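Count the Starting Positions

Opinion

Data sets for robot arms are still sold and reviewed by episode count. I think the count tells a buyer very little, and that the way a table is set before each episode should be reported first.
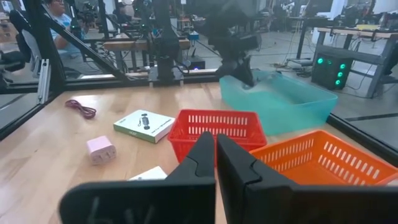
R. Kokkonen

The Guvuta set, which I helped collect at Droklow, holds 1,956 episodes. That number goes on the first line of every summary, and it is the first number people ask for. It says how many times somebody pressed start and stop. It does not say how many different problems the arms were given.

An episode in our work is short. An operator sets the table, drives two arms through a task such as moving a box into a basket, and ends the recording. Then the table is reset. The recording gets all the attention: we check the camera timing, the joint readings and the gripper signal. The reset gets a line in the manual, and on most sites that line says "return objects to start."

Read literally, that instruction is a mistake. If the orange basket goes back to the same spot each time, the model has no need to look for it. It can learn the reach as a fixed motion and score well in any test run on the same table. Move the basket by a hand's width and the fingers close on air. The episodes were clean and correctly labeled, and almost all of them were copies of one another.

I went through our early logs with this in mind. In one batch of 228 episodes, the layouts came down to 12 that I would call different. The rest varied by the small amount a person varies when putting a thing back where it was. We had paid for 228 and received something closer to a dozen, with repeats. The repeats have a use, as they show how motion differs between operators, but they should not be counted as coverage.

The usual answer is to add more objects. Our list had 40 on it, and I agree that a long list helps. It does not fix the problem alone. Forty objects used one at a time on a bare table give forty easy pictures. Put a carton at a slant against something, lay a cylinder on its side next to it, stand a basket behind both, and the arm has to deal with contact, blocked views and a grasp that can slip. Two cartons of the same design on one table are harder still, and more useful, because the model has to settle which one it is after.

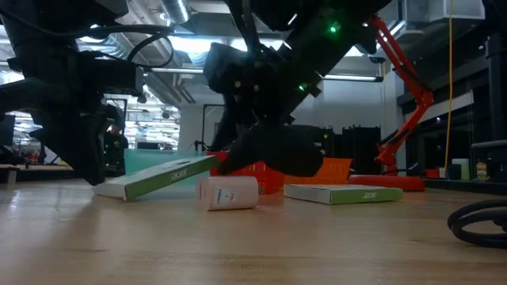 What a reset should record

My proposal is modest. Each episode should carry a reset record made before the arms move, with three fields.

Layout. One still from the overhead camera, saved separately from the episode. Software can compare stills and flag a layout that is too close to the last several. The operator then moves something and goes on.

Bystanders. A list of objects on the table that play no part in the task. A lamp that stays put through a whole batch is part of the background as far as the model can tell, and the first test without the lamp will show it.

Source. Whether the layout was drawn from a printed card or chosen by the operator. People choosing freely tend to favor the middle of the table and leave space between things. Cards do not have that habit, though cards produce some layouts the arms cannot reach, and those have to be thrown out and logged as thrown out.

The objection I hear most is cost. A reset of this kind takes longer than the recording for the simpler tasks, and a site paid by the episode will not do it willingly. I accept the first part. The second is a fault in the contract. Pay by accepted layout, allow a fixed number of repeats for each, and the habit changes within a batch or two.
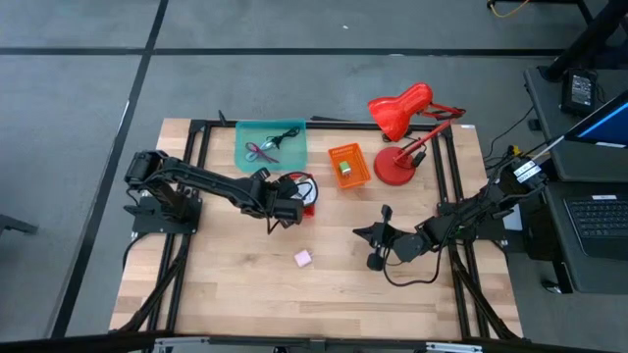
By R. Kokkonen | Opinion | March

The other objection came from a group at Randommont, who hold that variety can be added afterward by editing the images. For color and lighting, I have seen it work. For position it is much weaker. The joint readings belong to the reach that was made. If the basket is shifted in the image, the arm's path has to be shifted as well, and past a small distance that path is a guess. Contact is worse. I know of no edit that gives a believable record of a box tipping under a fingertip.

There is also the matter of the two arms. Most of our layouts were set for whichever arm would do the lifting, and the other got whatever space was left. Any set sold as two-arm data should state in how many episodes both grippers touched something. Ours does not state it. I would like the next release to, along with the number of distinct layouts on the first line and the episode count on the second.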